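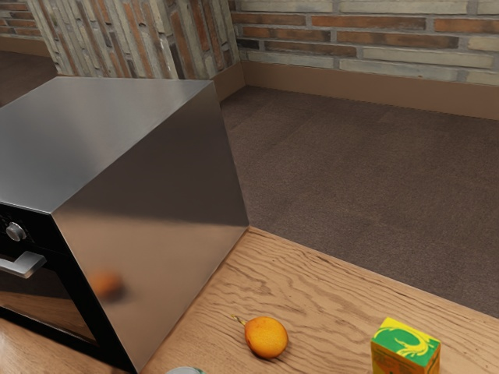 Research Economist, Household Income and Informal Employment

Reference: 198
Posted: 2021-06-11
Location: Awan office, with remote work possible for part of the contract
Contract: fixed term, renewable once
Reports to: Cledwyn Parri, Head of Regional Analysis

Background

Grendevska is an independent research office working on labor markets and household finance in lower-income economies. We produce a quarterly regional outlook, country notes, and commissioned studies for ministries, central banks and development lenders. Our income estimates feed into the outlook as a separate chapter, and the tables are released in full with each edition.

Standard labor force surveys in the region we cover were suspended or moved to telephone interviews during the past year. Response rates fell, and they fell unevenly. Households without a registered phone, households that moved back to a home district, and day workers with irregular hours are all underrepresented in the data now available. Published unemployment rates in several countries have improved on paper while wage receipts have not. The post advertised here is intended to deal with that gap.

The Porkileo panel

The main data source for the post is the Porkileo panel, which follows the same households through repeated short interviews. It records earnings by source, hours worked, remittances sent and received, food and fuel spending, debts to shops and relatives, and sales of assets. The first wave was collected in January, in person where local rules allowed and by telephone elsewhere. Interviews are held in 10 districts and carried out by Plorkby, our fieldwork contractor.

The two modes of interview do not give the same answers. Telephone respondents report fewer income sources and round their earnings more heavily. Part of the difference comes from who can be reached by phone, and part comes from the way people answer. The successful applicant will be expected to separate the two as far as the data permit and to document what cannot be separated.

Duties

Clean and weight each wave of the panel on delivery from Plorkby, and maintain the code that does so.

Produce monthly estimates of real household income by district, sector and type of employment, with standard errors.

Estimate the size of transfers, public and private, and the share of lost earnings they replaced.

Compare panel results with tax receipts, electricity use, freight volumes and other administrative series, and write up the differences.

Draft the household income chapter of the quarterly outlook. The chapter normally runs to 7 pages plus tables.

Review questionnaires before each wave and propose changes. Any change that breaks comparability with an earlier wave must be agreed in writing with the Head of Regional Analysis.

Answer technical questions from subscribers and commissioning bodies. These come in unevenly and are heaviest in the two weeks after an edition is released.

Required

A master's degree or higher in economics, statistics or a related field.

At least three years of work with household survey microdata, including the construction of weights.

Working command of R or Stata. The existing code is in R. Applicants who use Stata will be asked to move over within the first six months.

Experience with panel attrition, nonresponse adjustment, and imputation of missing income items.

Clear written English. A writing sample is part of the application and is read closely.

Desirable

Knowledge of at least one major language of South Asia, at a level sufficient to read a questionnaire and discuss it with field supervisors.

Previous work on price deflators for low-income households, or on seasonal adjustment of short series.

Familiarity with national accounts, in particular the treatment of unincorporated household enterprises.

Experience with version control. All estimates released by the office must be reproducible from a tagged commit.

Not required

A publication record in academic journals is not needed for this post. It will be read if supplied, but it does not substitute for the survey experience listed above. Forecasting experience is not relevant, as the growth forecasts in the outlook are prepared by another unit.

Terms

Full time. The salary is set by the office's grade scale at the research economist level, with the step depending on years of relevant experience. The scale is sent to all shortlisted applicants before interview. Health coverage and a pension contribution are included. Relocation costs are paid against receipts for the employee and dependents.

The post can be held remotely until the Awan office returns to normal working. After that, attendance is expected in the weeks before each edition closes and is by arrangement the rest of the time. Travel to field districts is expected twice a year, subject to local restrictions. Staff are not required to travel against medical advice.

Microdata may be accessed only through the office's secure server. Local copies are not permitted. Staff working from home must have a connection stable enough for remote sessions; the office pays for an upgrade where one is needed.

How to apply

Send the following as a single PDF to the recruitment desk, quoting the reference number in the subject line:

1. A resume of no more than two pages.
2. A cover letter of one page, stating which of the required items you meet and where you gained the experience.
3. A writing sample in English on an applied topic, of which you are the sole or lead author. Extracts from longer work are accepted.
4. The names and contact details of two referees. Referees are contacted only after interview.

Do not send certificates or transcripts at this stage.

Selection

Applications are read by two members of staff separately and scored out of 100 against the required items, then against the desirable ones. Shortlisted applicants complete a timed exercise using an anonymized extract from the Porkileo panel. The exercise takes almost three hours and may be done at any time within a set window. It covers weighting, a simple attrition model, and a short written note on the results. Applicants may use any software.

Interviews are by video with Cledwyn Parri and one other member of the analysis unit. The first part is a discussion of the exercise. The second covers the applicant's previous survey work. There is no presentation.

The post stays open until filled, and the notice is taken down when an offer has been accepted. All applicants are told the outcome. Scores on the timed exercise are given on request.

Questions about the duties of the post may be sent to the Head of Regional Analysis through the recruitment desk. Questions about pay, visas and relocation go to the recruitment desk directly.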